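報道関係各位

Horkdale(ホークデール)

卓上ロボットの「買う前」をまるごと一緒に考える購入計画サービス「Kilero(キレロ)」、10月に受付開始
見積もりに出てこない費用まで書き出す、小さな工房・教室・研究室向けの予算づくり

こんにちは、Horkdaleで設備計画を担当しているユルギタ・ケーニンシュ(Jurgita Ķēniņš)です。プレスリリースというともう少しかしこまるものらしいのですが、広報から「普段の調子で書いていいよ」と言われたので、そのまま書きます!

このたび当社は、卓上サイズのロボットアームをこれから買う方のための購入計画サービス「Kilero」を始めます。受付は10月から。ロボットを売るサービスではなく、買う前の相談と予算表づくりだけをお手伝いするものです。

■ アーム本体の値段だけで稟議を出すと、だいたい困ります

私がこの仕事を始めたころ、いちばん多かった相談が「本体は買えたのに動かせない」でした。アームは届いた、箱も開けた、でも固定するレールがない、電源の口が足りない、手首につけるカメラの予算を取っていない。年度の途中だと追加の申請も通りにくくて、半年くらい机の横で待っているアームを何台も見てきました(見るたびに胸が痛みます)。

ですからKileroでは、最初に本体の話をしません。まず「何をつかみたいですか」と聞きます。木の棒なのか、布なのか、ふたのついた瓶なのか。それでグリッパーの指の形が変わりますし、カメラをどこに向けるかも、作業台の奥行きも変わってきます。

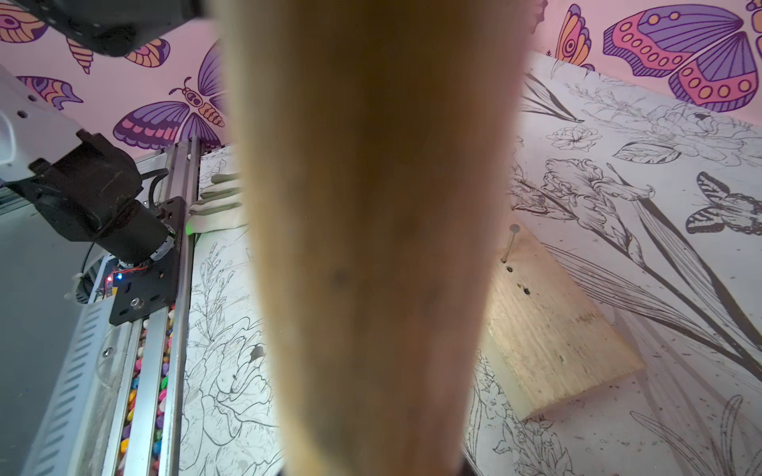

で、この聞き取りが意外と長くなるんです。木材ひとつでも、表面がなめらかなものと毛羽立ったものでは指先に貼る滑り止めの減り方が違うので、消耗品の欄に響きます。釘の残った端材を扱うなら、作業台の面材も替えがきくものにしておきたい。木くずが出るなら掃除の時間も人件費として書いておきたい。細かい話ばかりで申し訳ないのですが、この細かいところが後から請求書になって戻ってきます。

■ Kileroの中身

中心になるのは予算点検表です。項目は200。本体とグリッパーはもちろん、レール、取り付け金具、ケーブルと結束バンド、カメラ、予備モーター、作業台、囲いの壁、床の張り替え、照明、教える人の時間、止まっている間の時間まで入っています。全部埋める必要はなくて、関係のない項目は最初の面談で私たちが消します。

期間は4週間です。初めの面談でつかみたい物と置き場所をうかがい、そのあと予算表の下書きをお送りします。赤を入れて戻していただいて、最後に稟議や助成金の申請にそのまま添付できる形に整えます。急いでいる方には申し訳ないのですが、ここを縮めると大事な項目がぽろっと抜けるので、今のところ短縮版はご用意していません。

プランは3つあります。

「はじめて」 アームを初めて買う方向け。面談と予算表の作成まで。
「入れ替え」 今ある設備のうち、使い続けるものと手放すものの仕分けが付きます。
「増設」 同じ作業スペースを横に増やしたい方向け。予備部品の共有計画が付きます。

個人的なおすすめは「入れ替え」です。古いレールや囲いは思ったより使えますし、浮いた分で予備のグリッパーを買っておくと、あとで本当に助かります。

■ 作業スペースも設備です

もうひとつ、予算表で忘れられがちなのが、アームのまわりです。壁の紙、床の印刷面、そこに並べる小物。作業の映像を残したいお客さまだと、背景を変えるたびに材料費と貼り替えの手間がかかります。私も以前は「その他」にまとめて小さな金額を入れていました。反省しています。今は「環境」という独立した欄があって、壁、床、小物、固定用テープを分けて書くようにしています。 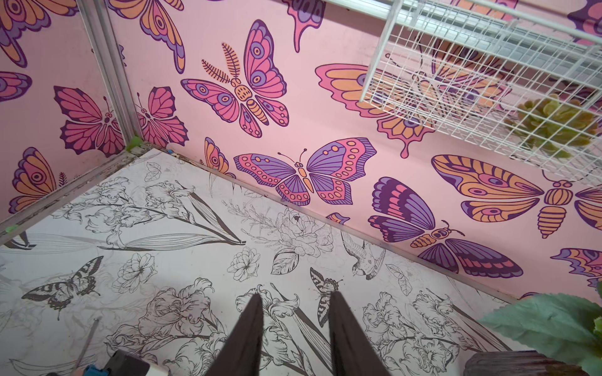

花の線画の床に向けたグリッパーの指先。壁は蝶と蛾の柄、右手には白いワイヤーバスケット。

環境の欄を分けるようになって、打ち合わせの雰囲気も変わりました。「壁を替えるならいつ止めるか」「小物は誰が買いに行くのか」といった話が先に出るようになったんです。経理の方にも喜ばれます。何に使うお金なのか、欄の名前を見ればわかりますから。

■ 支払いの相談はAnkrahと

一括で買うか、分割にするか、借りるか。ここは私たちだけでは答えきれないので、設備リースのAnkrah(アンクラー)と組みました。Kileroの予算表をそのまま持ち込めば、同じ項目名で支払い計画を出してもらえます。表を作り直さなくていいというだけで、かなり気が楽になるはずです。もちろんAnkrahを使わず、予算表だけ持ち帰っていただいても構いません。

先行して試してくださったのは、木工の教室と小さな開発室をいっしょに運営しているEler(エレル)さんです。最初の面談で「アームを増やしたい」とおっしゃっていたのに、予算表を埋めていくうちに、先に作業台と予備モーターをそろえる計画に変わりました。アームの追加は次の年度に回すそうです。売り上げだけ考えればアームを薦める会社のほうが儲かるのでしょうが、うちは本体を売っていないので、こういう結論でも気持ちよく「いいですね!」と言えます。

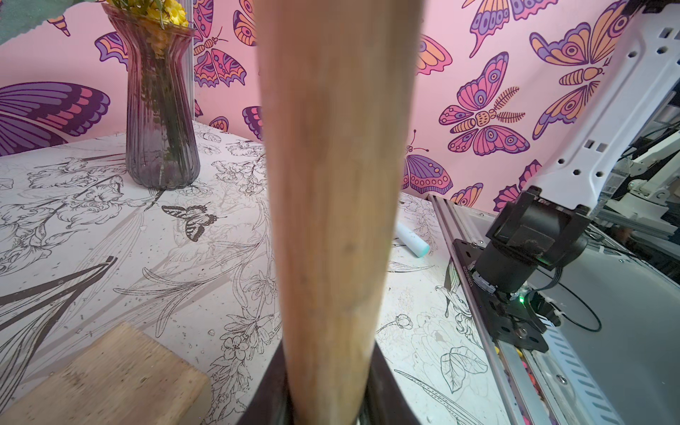
つかむ物の話に戻ると、面談のときは実物か、同じ材質の切れ端をぜひ手元にご用意ください。長さと太さがわかるだけで、グリッパーの候補がぐっと絞れます。細長い物は、端を持つのか真ん中を持つのかでアームの届く範囲の計算も変わります。オンラインの面談なら、カメラの前で持って見せていただければ大丈夫です。

置き場所の寸法もお願いします。机の幅と奥行き、コンセントまでの距離、それから頭の上に棚があるかどうか。棚は本当によく忘れられます。私も自宅の作業机で忘れました。

■ 受付について

初年度は最大100件まで受け付けます。面談する人間が限られているので、これ以上増やすと返事が遅くなってしまいそうです。教室や研究室など、予算の締め切りが決まっている方は、申し込みのときに締め切りの時期を書いておいてください。順番をできるだけ調整します。

予算表の見本は、報道関係の方にもお送りしています。項目がずらっと並んだ地味な表ですが、設備を買ったことのある方なら「ああ、これ抜けてた」という行がきっと見つかると思います。取材も歓迎です。午前中は面談が入りやすいので、午後にご連絡いただけるとつながりやすいです。

本件に関するお問い合わせ
Horkdale 設備計画担当 ユルギタ・ケーニンシュ
件名に「Kilero取材」または「Kilero申し込み」とご記入ください。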